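Otby Users' Group
Minutes of the July meeting, held at the Lund building

Present: Hjørdis Rustad (chair), Vaughn Abernathy, Villads Ladefoged, Frida Baldursdóttir (minutes)
Guest: Mogens Skov, Kunness
Apologies: none received

1. Previous minutes
Approved with one correction. The room charge under item 4 should read 1,000, not 100.

2. Demonstration of the Trirkero kitchen simulation
Mogens Skov ran the two-arm kitchen task on the large screen. The work is clearing a counter, with a cardboard box on the left, a cutting board, and a black wire rack at the upper right. He drove both arms himself for the first part and then let Villads take over.

Vaughn asked why the left arm was in the box while the right arm was over the counter. Mogens said each arm is driven separately and either one can be parked while the other works. Villads found the right hand hard to judge for height from the overhead view. Mogens said most new drivers say the same and that a second view can be switched on.

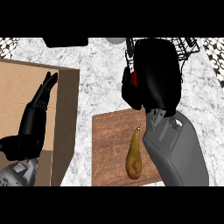
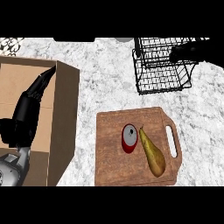
Trirkero kitchen task: left arm in the cardboard box, pear on the cutting board.

Frida asked if the pear was harder to pick up than the soda can. Mogens said the can is easier for beginners when it stands upright, and the pear tends to roll if it is touched near the neck. Kunness has 57 saved layouts of the same kitchen, and objects can be moved between runs.

Hjørdis asked about running it on our own machines. The older desktop in the back office will probably not manage. Mogens will send the minimum requirements.

3. Open day
Agreed to offer the simulation to visitors, with two driving stations and a limit of 6 people per group. Doors open at 10 a.m. Vaughn thought the sessions should be short enough that nobody waits through more than one group. Length to be settled after a trial run.

Mogens offered to attend for the morning. Villads will run the afternoon if he has had enough practice by then.

Flyers: 1,000 to be printed, same printer as last year. Frida to check the Kunness name and logo with Mogens before they go out.

4. Any other business
The projector remote is missing again. Vaughn to order a spare.

Actions
Mogens: send machine requirements to Hjørdis
Villads: book a practice session at Kunness
Frida: flyer text
Vaughn: projector remote, extension cords for the open day

Next meeting to be set by email.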